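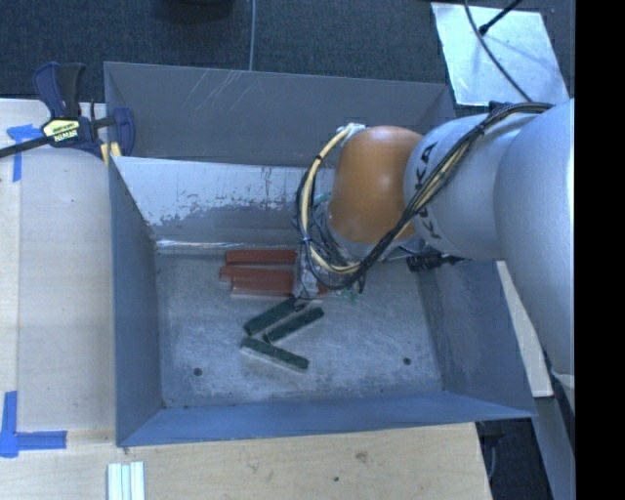 Vol. 16, No. 3

Sulside scrap metal drop-off to move to Altov Road in January

SULSIDE — The town's scrap metal drop-off will leave its spot behind the fire station in January and reopen at the old feed store lot on Altov Road, the Public Works Department said Wednesday.

The new site will take the same items as the old one: appliances, bicycles, pipe, gutters, lawn furniture, cans and car parts that have been drained of fluids. Residents will still be able to use it free of charge with a town sticker. Contractors will pay by weight, as they do now.

Public Works Director Kjell Nygård told the Town Board that the current lot has run out of room. Trucks waiting to unload on Saturdays have been backing up onto Cunda Street, and the fire department has asked twice in the past year for the line to be kept clear of its driveway.

"We've had a pickup and trailer sitting right where the engine comes out," Nygård said. "The crew was good about it, but they shouldn't have to be."

The town collected 728 tons of scrap metal last year, according to the department's annual report. Most of it came from households. The metal is sorted by type and sold, and the money goes into the road repair fund. Prices for steel fell during the summer and the department expects to bring in less this year, although Nygård said copper and aluminum have held up.

The Altov Road lot covers more ground than the present one and has two entrances, so vehicles will come in on the north side and leave on the south. A scale is already in place from the feed store days. It was tested in the fall and will be used for contractor loads once the state has put its seal on it.

Board members voted 4-1 to approve a lease on the property. The town will pay $2,225 a month for the first two years, with an option to renew. The one vote against came from the member for the east side, who said the town ought to buy land outright and that residents on Altov Road had been given too little notice.

Several of those residents spoke during the public comment period. Most of their questions had to do with noise. One man who lives across from the lot said he works nights and sleeps until early afternoon, and he asked whether the bins could be emptied later in the day. Nygård said the hauler's schedule is set by contract through the spring but that he would bring it up when the contract is renewed. In the meantime, the bins will be placed along the back fence, away from the houses.

A woman who runs a plant nursery next door asked about runoff. Nygård said the lot is paved and drains to a catch basin, which will be fitted with a filter before the site opens. Batteries, propane tanks and anything holding oil or gas will not be accepted. Those go to the hazardous waste day at the county garage, held twice a year.

Refrigerators, freezers and air conditioners will be accepted only with a tag showing that the coolant has been removed. The department keeps a list of shops that do the work. The tag requirement has been on the books for years, but it has not always been checked at the gate. Nygård said it will be checked at the new site.

Hours will stay the same on Saturdays, 8 a.m. to 2 p.m. The weekday hours will change. The lot will be open Wednesday from noon to 6 p.m. in place of the current morning hours, a change the board had asked for after hearing from people who could not get there before work.

Also at the meeting, the board:

— Set a limit of $1,000 for small purchases that department heads can make without a vote. The old limit was $500.

— Heard a report on the Hồ Bridge deck repair, which is on schedule. One lane will remain closed until the concrete work is finished.

— Put off a decision on new benches for the ball field. A second price quote has not come in.

The present drop-off will remain open through the end of December. After that the gate will be locked, and the department is asking people not to leave items outside it. Metal left at the gate during the last holiday closing took a crew most of a day to clear.

Current stickers will be honored at Altov Road until they expire. New ones can be picked up at the town clerk's window during regular office hours. Bring proof of address.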